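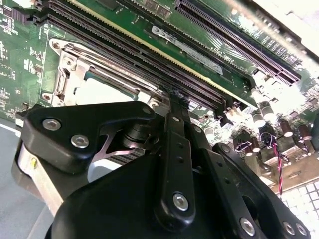 Page last changed: August 2, 2026

Mersha County Health District Offers Free Tetanus and Whooping Cough Boosters, Asks Residents to Look at Their Arms and Try to Remember

MERSHA – The Mersha County Health District will offer free booster shots against tetanus, diphtheria and whooping cough at its Stirken and Mulham clinics, starting this week and continuing until the supply runs out or every adult in the county is up to date. The district expects the supply to run out first.

The campaign follows a July in which the district recorded 12 cases of whooping cough, up from 2 in the same month last year. Most were in school-age children. Several were in adults who had described their condition to coworkers as "just a tickle" before going on to attend a wedding, a softball tournament and a covered-dish supper.

Whooping cough, also called pertussis, spreads through the air and begins much like a cold. The cough that follows can last for weeks. It is miserable for adults and dangerous for infants, who are too young to be fully vaccinated and have no say in who leans over the crib. The district is asking parents, grandparents, babysitters and anyone else with plans to hold a baby to check their records before they do.

The booster also covers tetanus, which people tend to remember only while standing over a rusty nail. Adults should have a booster every 10 years. When the district surveyed visitors at its Kullesura office last month, the most common answer to "When was your last tetanus shot?" was "I think I stepped on something in high school." The district would like to point out that some of these respondents brought their grandchildren.

Who can come

Any adult living or working in Mersha County may receive a booster at no charge. Insurance is not required. Those who have it are asked to bring the card, and the district will handle the billing with its customary patience. Pregnant women are encouraged to get the shot during each pregnancy, ideally early in the third trimester, and should talk with their doctor or midwife about timing. Children who are behind on their regular shots can be seen at the same clinics with a parent or guardian.

People who have had a serious reaction to a previous dose should speak with a nurse before getting in line. A sore arm does not count as a serious reaction, although the nurses will listen politely.

Where and when

The Stirken clinic will be open weekdays from 9 a.m. to 4 p.m. and can take 36 walk-ins a day. The Mulham clinic is smaller and can take 20, in the order they arrive. Its parking lot is being repaved, so visitors should use the gravel lot behind the feed store and follow the signs, which were put up by the district and are therefore small.

The Kullesura office is not giving shots during the campaign but will look up vaccination records for anyone who asks in person or by phone. Residents who were vaccinated in another state should bring whatever paper they have. The staff has accepted baby books, a camp physical form and a card that had clearly been through the wash.

If you are already coughing

Residents who have had a cough for two weeks or longer, or who cough so hard that they vomit or struggle to catch their breath, should call a doctor before visiting any clinic. Pertussis is treated with antibiotics, which work best when started early. Anyone diagnosed should stay home until the doctor says otherwise – this includes people who feel fine, people who are needed at work, and people who have already bought tickets.

Get emergency help right away for a baby who stops breathing, turns blue or is struggling for air. Infants with pertussis may not cough at all.

About the district

The Mersha County Health District provides immunizations, restaurant inspections, well-water testing and birth certificates to the residents of Stirken, Mulham, Kullesura and the unincorporated areas between them. Media questions may be directed to the Kullesura office during business hours. The office closes for lunch.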